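Straw hand broom and wooden dustpan for a desk — worth it?

Tardale Home Forum > Cleaning and Tidying
Started 2 Nov 2019

pinecone_dad
My sister swears by one of those little straw table brooms with a wooden dustpan. I have a dark wood table that shows everything and I work at it all day. The Brorkero set is 24 dollars. Is there any reason to pay that when a damp rag is free?

lowshelf
No. I had the Brorkero one. The pan has a thick front lip, so fine dust rolls right under it. You sweep the same gray line back and forth until you give up and use your hand. Looks great hanging on a hook, I'll give it that.

Faustino Trujillo
Depends on what you're picking up. For crumbs, lowshelf is right, wood pans are bad. For bigger stuff like paper scraps, pencil shavings or dead leaves off a houseplant, they work fine. I've had a Duggan for 5 years and the bristles still haven't splayed.

lowshelf
Who needs a broom for paper scraps? Pick them up.

Faustino Trujillo
Try that after two kids have done homework at the table and get back to me.

pinecone_dad
So it's a tool for the one kind of mess I can already deal with by hand. Not really selling it, guys.

mrs_oatley
You're all skipping the rag problem. A damp rag on a dark table leaves streaks, and then you're polishing. A dry broom doesn't. I do agree the pan matters more than the brush. Get a plain rubber-edged pan from the hardware store and buy the brush separately — mine is an Erkine and cost less than lunch.

quillback
I was on lowshelf's side until I quit trying to use mine for dust. Now it's for paper and nothing else. Straw broom, pinkish wood pan, and a red woven basket on the same table so I'm not walking to the trash every time. Balled-up notebook paper goes in the pan without a fight, mostly.
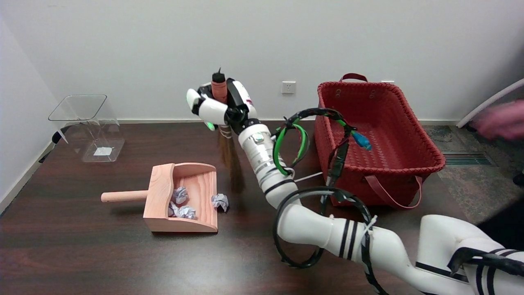 Eoin Rafferty thinks the basket is the weak part of any setup like this, as woven sides let the small bits through and you end up sweeping twice. Get something solid.

quillback
Put a bag in it. Fixed.

lowshelf
So now it's a broom, a pan, a basket and a bag, for paper. I'll stick with my hands.

mrs_oatley
Has anyone tried trimming the bristles? Mine are getting long on one side and I'm scared to cut them.

pinecone_dad
Ordered just the brush. If it sheds straw all over my table I'm coming back here to complain.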